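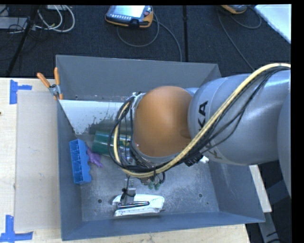 Teaching week at the bin

We've got a gallery again! I've been promising one of these for ages, and September finally gave me enough of a gap between other jobs to sit down and type. This is the Pruto project, the one where we teach an arm to pick things out of a metal bin by doing the job ourselves first, over and over, and saving every try. Only one photo made it onto the page this time, so you get more than the usual line or two from me.

Picking from the bin

My favorite angle on the setup, looking down into the bin with the gripper right over the white package near the front. Long flat things like that one are what I practice on most. You'd think they would be easy, but they give you very little to grab, and if you come in a hair too high you just pet the thing and go home with nothing. (I have petted a lot of packages.)

The blue divided piece on the left is my personal enemy. I keep going for the walls between the compartments, and the better driver on our team keeps telling me to go for the outside edge. The little purple one is pure fun, all odd points, so every approach is different. I like the dark green glossy one too, though shiny stuff in a shiny bin does my eyes no favors after lunch.

Look at the floor of that bin, by the way! All those scratches. I love it. A brand-new one would look so much worse in a photo.

How we run a session

We start from a random pile, drive the arm through one pick, lift, set down, and that's one demo. Then we mix things up and go again. Our goal for this round was 400 demos and we landed on 73 the first morning, which I was pretty smug about until I watched them back and threw out the ones where I'd wobbled around hunting for a grip. A slow, clean demo is worth keeping. A slow, confused one teaches the arm to be confused, and it's a very good student.

Two drivers take turns, and we swap after 80 tries or whenever somebody starts sighing. Swapping helps more than I expected - we each have habits, and I'd hate for the arm to pick up only mine. I always come in from the left. Why? No idea.

The hand-guided part we do separately, with the arm moving slowly and one of us steering it by the wrist. It's tiring on the shoulders but great for showing a fussy angle you can't quite get from the controls.

What's next

More objects, and a fuller bin. The folks at Bolero want to see it cope with a real jumble, and I've got a box of odds and ends from Mastholm that I've been dying to tip in there. I'll put up the next batch of pictures when we reach the end of round 2.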